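4.2 Play surfaces and the scatter of small blocks

Of all the parts of the Jemeo study, the work on surfaces was the one we looked forward to most, and it gave us more to think about than we had planned for. Small blocks are usually studied for what gets built with them. We wanted to know what happens earlier, when the pieces are still spread out and a builder is deciding where to begin.

Sessions ran at two sites, Bustis and Kennedy, and produced 649 usable layouts. A layout was logged as soon as the pieces had been put down and before any two were joined. Boards with a clear grain turned out to be a lovely surface for this work. Small colored shapes stand out well against pale maple, and builders often talked about the lines in the wood as roads or rivers (see Figure 6).

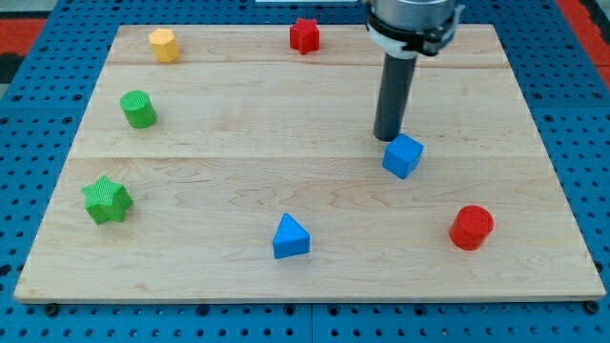
Figure 6. Seven small colored building-block shapes on a maple board, with blue pegboard underneath.

Does a small set of blocks give a builder enough to work with?

Small sets gave builders plenty to do in our sessions, and they led to longer planning before the first join than large sets did. With few pieces on the board, builders tended to turn each one over and try it in several spots.

We were delighted by how steady this pattern was across the two sites. Kennedy used the older Jitier sorting trays between sessions and Bustis did not, yet the layouts from both places were hard to tell apart once the site labels were taken off. Spacing was the one clear exception – Bustis builders left wider gaps near the edges of the board, and we return to this in Section 5.

Layouts with heavy overlap between pieces were coded separately, following the rules in Appendix B. The August sessions used the same boards but a revised coding sheet, so they are reported in their own table.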